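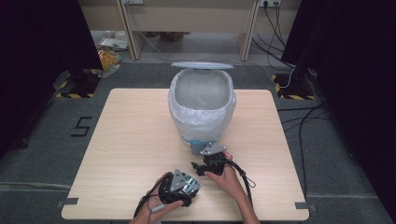 Fig. 3.1 - Poubelle à couvercle relevé, garnie d'un sac translucide rabattu sur le bord.

Chapitre 3
La poubelle et son sac

Garnir une poubelle passe pour un geste acquis. Il suffit pourtant d'ouvrir un couvercle le lendemain pour trouver le sac effondré au fond, sous le marc de café, et réviser son jugement sur l'humanité. L'enquête menée à Vendton en juin auprès de 2 570 foyers relève que 90 % d'entre eux s'estiment compétents en la matière. On ne leur a pas demandé de le prouver.

Le présent chapitre traite du sac, du rabat et du couvercle, dans cet ordre. On travaillera la poubelle posée sur une table, à hauteur de mains - posture peu domestique, mais le dos de l'élève n'est pas au programme.

Le rabat mérite qu'on s'y attarde. Trop court, il glisse au premier trognon de pomme. Trop long, il fait jupe, et la pédale finit par s'y prendre. Le manuel Sketis recommande la largeur d'une main, sans préciser laquelle. On plaquera ensuite le sac contre les parois intérieures, du bout des doigts, pour chasser l'air. 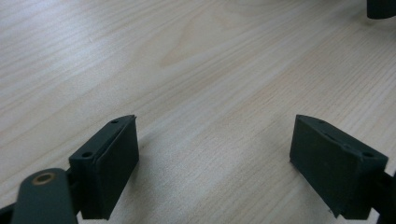

Fig. 3.2 - Plateau de table en bois clair, veinage visible.

Reste la table, que les débutants oublient volontiers. Un bois clair pardonne peu : on l'essuiera avant l'exercice, puis après, dans le sens du fil.

Vocabulaire à retenir : rabat, paroi, pédale, fil du bois. La fermeture du sac plein, sujet plus grave, est abordée au chapitre 4.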